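Homton Reuse Project
Progress report to the Drallance Fund, November

Collections

We have run the textile round in Homton and Kvaran since spring. The van has brought in 956 bags against a target of 2000 for the full grant period, so we are slightly behind. Most of the gap comes from Kvaran, where the collection point was shut for six weeks while the car park was resurfaced. Mpho Pillay has now agreed a second point beside the library, and bags from there are already coming through.

Sorting

Sorting takes place in the mornings. Bedding and towels make up a larger share than we planned for, and they fill the shelves quickly. We have moved coats to the upstairs store and bought 15 extra crates from the equipment line. Damaged cotton goes to Vitach for wiping cloth – they collect every fortnight and pay by weight. The income is small but it covers the van's fuel.

Mending sessions

Hanne Kragh ran the autumn sessions and they were full. People mostly brought trousers, zips and torn pillowcases. Two of the older sewing machines need servicing and we have asked for a quote. Steinar Mikkelsen will take over the evening group after the new year.

Spending

Spending is in line with the budget except for rent, which went up in September. We have used around 400 pounds from contingency to meet the difference and do not expect to need more before the grant ends. Begoña Zabala can send the full ledger on request.

Striped cloth features in the second and third pictures.

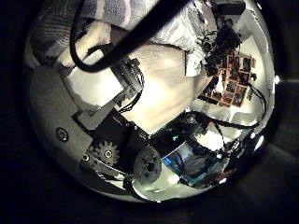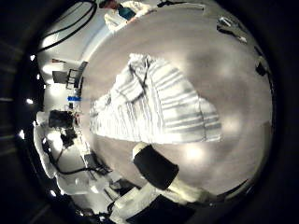
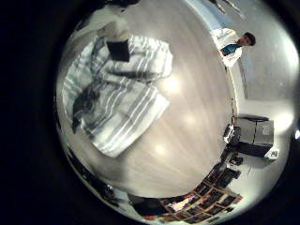 Next steps

– Open the library collection point four mornings a week
– Agree a new price with Vitach for mixed fibres
– Get both sewing machines serviced
– Send the draft final report to the Fund for comment

Recent items
Summer progress report
Mending sessions: how to book
What we can and cannot take
Kvaran collection point: change of address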